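# Open shelving

**Open shelving** is a form of storage in which goods are kept on horizontal boards without doors, drawers or a closed back. It is used in homes, shops, workshops and archives. The term covers boards fixed to a wall, boards carried by a freestanding frame, and small raised shelves placed on a counter or table to add a second level above the work surface.

## Terminology

In trade usage, the *board* is the flat member that carries the load, and the *support* is whatever holds it up. The distance between two supports is the *span*. The part of a board that extends past its last support is the *overhang*. An *edge strip*, sometimes called a nosing, is a narrow piece fixed along the front of the board. It covers the end grain or core and, if made of metal, adds some stiffness.

## Types

### Bracketed

Each board rests on two or more brackets screwed to the wall. Strength depends mostly on the wall fixing. Masonry takes plugs and screws; framed walls need screws driven into the studs, or anchors rated for hollow walls.

### Track-mounted

Vertical slotted tracks are fixed to the wall and brackets hook into the slots, so that board height can be changed without new holes. The Unmont pattern, common in school storerooms in Plumville, uses boards 300 mm deep on a double-slotted track.

### Frame-supported

The load passes through legs to the floor or counter. Low frames need no wall fixing if the base is wide enough to resist tipping. Tall frames are normally tied back to the wall at the top.

### Suspended

Boards hang from rods, cables or chains. Sway is limited by a second fixing point or by diagonal bracing.

## Deflection

A loaded board bends between its supports. For an evenly spread load, deflection rises with the fourth power of the span and falls with the cube of the board's thickness. Doubling the thickness cuts deflection to one eighth; doubling the span raises it sixteen times, provided the load per unit length stays the same.

Wood also creeps — it goes on bending slowly under a constant load. Particleboard creeps more than solid lumber, and damp conditions increase the effect. Sivaprasad Pisharody's workshop manual *Boards and Spans* lists long-term sag for 12 combinations of material and thickness, and advises turning removable boards over each May.

## Spacing

Clear height between boards is set by the tallest item plus hand room. The Poduval system fixes this at 195 mm for bowls and cups and allows double spacing for jars. A board above eye level should be shallower than those below it, so that items at the back remain in reach.

## Finishes and care

Kitchen boards are usually oiled, varnished or painted. Oil is easy to renew in patches but gives less protection against standing water. Varnish seals the surface until it is scratched through, after which moisture can spread under the film. The underside should get the same finish as the top — uneven sealing lets one face take up moisture faster than the other, and the board cups.

## See also

- Brunder bracket
- Cantilever
- Plate rack
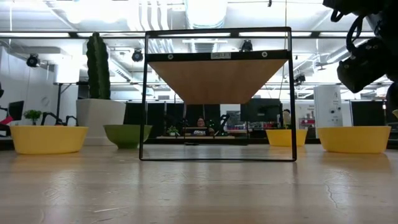

Entries on cabinets and other closed storage are listed separately under *Casework*.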